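Grolley open day — the road demo (anyone else go?)

Started by tamano_5 in Robots & Automation > Meetups and visits

tamano_5 wrote:
Back from the Grolley open day, Wednesday one. Quick notes before I forget. Road bit first, where they do the outdoor driving:
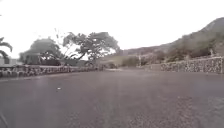
What they showed

- outdoor unit driving itself between the two stone walls, no paint on the road to follow, so it has to find the edges on its own
- 3 runs, all the same route, out to the bend and back
- talk by Maiara Frota from the nav team. good talk, too short
- indoor stuff in the shed after lunch, didn't stay for all of it

First two runs fine. Third one it stopped dead where the road narrows and sat there. They restarted it by hand. Nobody made a fuss about it.

Overall worth the drive. Coffee was bad.

— Tatsuya

grolleyfan wrote:
Wait, stopped for what? Was there something on the road?

tamano_5 wrote:
Didn't see anything big. There's a little white thing lying on the asphalt in the pic, paper or a stone, no idea. Don't think it was that, it stops for the narrow part not the wide part. Maira (Maiara, sorry) said something about the walls being different heights. Left one is low and gets lower, right one is taller. I was at the back and missed half of it.

valdemar_b wrote:
I was there too, morning group. Two walls and a road without lines, ok, but that is about the easiest outdoor course you can build. Stone on both sides! Put it on the grass past the walls and then I'm impressed. Felt like a sales day to me.

s_takeda wrote:
Disagree with Valdemar. Rubble walls are a pain. The top edge is all over the place, stones from almost white to almost black, and on a gray day like that the light is flat and everything goes mushy. I've had worse luck on a road like this than in a parking lot with painted lines. We run a Civari base at work and it hates dry stone. Hates it.

valdemar_b wrote:
Civari hates everything.

s_takeda wrote:
lol fair

But did you ask them about it? There was a whole Q&A.

valdemar_b wrote:
I asked about speed. Answer was "walking pace for today". So no answer.

oshima_o wrote:
Couldn't make it, two questions
1. do they map the route first or does it go in cold
2. how close could you stand

tamano_5 wrote:
1. mapped. They drove it by hand the day before. Frota said 1,408 stored frames for the whole stretch, which sounded low to me but thats what I wrote down
2. rope was around 50 feet back. You could go nearer after the last run and ask the crew stuff

valdemar_b wrote:
See, mapped. So it's replaying a route between two walls.

s_takeda wrote:
It is not replaying, it's localizing against the map. Big difference, and she said so in the talk. If it was a replay it would not have stopped on run three, it would have just kept going.

valdemar_b wrote:
Ok, point taken on the stop. Still want to see it somewhere new.

grolleyfan wrote:
My guess for the stop is the trees on the left. Big spreading one and a palm, any wind and they move, the map match gets worse. We see it with our little Citport unit under a tree in the yard. Or the bushes behind the right wall, same thing.

tamano_5 wrote:
Could be. Was a bit breezy by the third run. Didn't think to ask.

oshima_o wrote:
Anyone know if the next one is open to all or sign up only? Would like to bring 5 people from the shop. Mostly want the indoor part, the Fuentealba arm if they have it out again.

s_takeda wrote:
Sign up, but they take walk-ins if you're early. Be at the gate before 9. Arm was out in the morning when I went thru, moving trays. Lunch is not included, bring something.

valdemar_b wrote:
And your own coffee.

oshima_o wrote:
Noted, thanks all. Will post after if I get in.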